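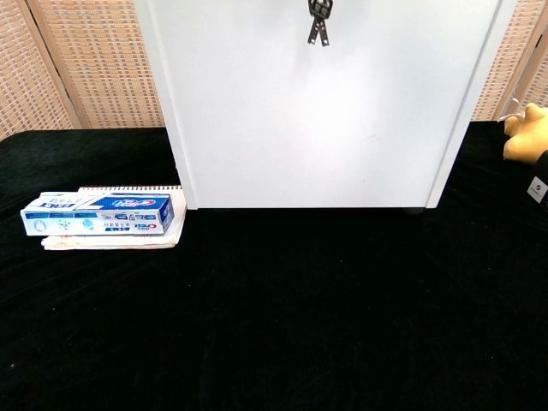 Keston's swap shelf finally gets a door that locks

If you have been into the Keston reading room on Brodgate Street lately, you'll know the swap shelf has been a bit of a free-for-all. I say that with love, because I've taken more from it than I've ever put back (sorry!). Well, the shelf is gone, and in its place we have a proper white cabinet with a lock and a key, and I went down on Sunday to have a nose around while people were still setting up.

The idea is pretty simple. The open shelf used to sit by the front entrance, and anybody could drop off the small stuff they didn't need: soap, shampoo, pens, envelopes, that kind of thing. Anybody could take it, too. It worked great for a couple of years and then it got messy. Shampoo leaked on the notebooks. Somebody left a bag of potting soil. By spring there were days when the good things were gone before the doors had been open an hour, and people who came by after work found a pile of hotel sewing kits.

So now there's a cabinet, and the front desk hangs on to the key. You ask, they open it up, you pick what you need. You don't sign anything and you don't have to explain yourself, which was the part I was worried about. I asked at the desk whether there would be a form and got a very firm no.

The cabinet itself is plain and boxy with a matte white front, and it sits up on a table with black velvety cloth over it. I'm told the cloth is left over from the winter craft sale, and I can report that it picks up lint like nothing else on this earth. The key has a black head and a little black ribbon hanging off it, so it should be harder to lose at the bottom of a desk drawer. We'll see. I give it until Thanksgiving.

Behind the table they've put up a folding screen, a light tan woven one, so you get a bit of privacy while you're looking. I liked that more than I expected to. On the old shelf you were picking out your toothpaste in full view of the newspaper readers, and I know for a fact that put some folks off.

Speaking of toothpaste, there was a box of Crest on the table by the cabinet when I stopped by, lying on top of a spiral notebook. The box has Chinese characters on it along with the name, and a big blue 7. Toothpaste and notebooks are the two things the room gets asked for most, so if you are wondering what to bring, start there.

The money came from the Ackah Fund, which put up $286 for the whole project. The cabinet took $133 of that, secondhand, from Cludmont Office Resale out past the rail yard. The rest goes toward restocking through the fall, and the room says it would like to buy as little as possible and have the neighbors do most of the filling, same as before.

A few house rules, and they're not bad ones. Toiletries have to be sealed. Notebooks can be started as long as you tear out the used pages (I have about nine of those at home, so look out). No food, no medicine, no batteries. The limit is 2 toiletries and 2 pieces of stationery a visit, and you can come back as often as you like. Please don't leave bags on the table if the desk is closed. Bring them back when somebody's there.

Not everybody is thrilled. One regular told me the whole charm of the shelf was that you didn't have to ask, and I get that, I really do. Asking is hard for some people. The desk says it will leave the cabinet unlocked during the busy stretch, from 4 p.m. until closing at 6, and see how that goes for a month before deciding anything else. That seems fair to me.

There's also some talk of a second one for the upstairs hallway, for kids' school supplies, but that depends on whether another cabinet turns up at the right price. If you have one sitting in a garage, give the reading room a call before you haul it over. The stairs are narrow and the elevator is still out.

The cabinet opens for swaps this week, regular reading room hours. Drop-offs go to the front desk, and they'd love some more shampoo.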